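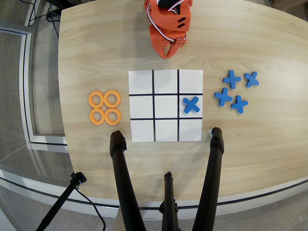 The Kaczmarczyk Library will lend tic-tac-toe sets with foam and ring-shaped pieces to its cardholders starting this month, after a trial run in the children's room that began in April.

The sets are the work of Heledd Gough, who runs the library's game shelf. Each one has a square paper board with thick black lines, blue foam X's and orange rings for the O's. They come in a flat pouch with a card of rules and can be kept for two weeks.

Gough said the library had been lending board games for years but had little for children under six. Most of the games on the shelf are marked for ages eight and up, and the ones meant for younger players tended to come back with parts missing.

"A four-year-old can learn this in a couple of minutes," she said. "They can't all hold a pencil well enough to draw an X, but they can pick one up and put it down where they want it."

The library has made 105 sets. Money for the materials came from a $3,000 grant from the Prisano Fund, which pays for small projects at libraries and after-school centers in the county. The grant also covers a year of spare pieces.

Ottavio Bassi, a retired print shop owner, cut the paper boards and worked out the size of the squares. The first version was too small, he said, and a piece put down at an angle would cover part of the next square. Children argued about which square it was in. The squares were made larger over the summer.

Bassi also tried a laminated board and dropped the idea. The pieces slid on it whenever someone bumped the table. Plain paper wears out faster, but a new sheet costs a few cents and can be swapped in at the front desk.

The blue X's look like plus signs when they are turned, and some of the younger children in the trial treated those as a different piece. The rules card now has a line telling parents that an X may be placed any way up. Gough said she had thought about marking the pieces but decided to leave them plain.

Families who took part in the trial were asked to fill out a short form. Pauline Haslam, who brought her two grandsons, wrote that the older boy had begun to block her moves by the second visit. The younger one preferred stacking the rings. She asked for a bigger board with room for three players, and the library is looking into it.

Jianguo Lu teaches kindergarten at Zeltum Elementary and borrowed several sets in the spring. He used them at the end of the day, while children waited to be picked up. He said games were short enough that a child could be called away without much fuss, and that the class made up its own rule that whoever lost the last game would go first in the next.

Teachers may borrow up to eight sets at once with a school card. Other cardholders are limited to one. There are no late fees on the sets, and the library does not charge for a lost piece, though it asks that borrowers mention it when they bring the pouch back.

The game shelf is on the ground floor, next to the picture books. The sets can be reserved at the desk or by phone, and the library has asked callers to use extension 1112 and leave a card number. An open table for players of all ages will be held in the children's room on September 16, 2022, from 3:30 to 5 p.m. Children under six should come with an adult.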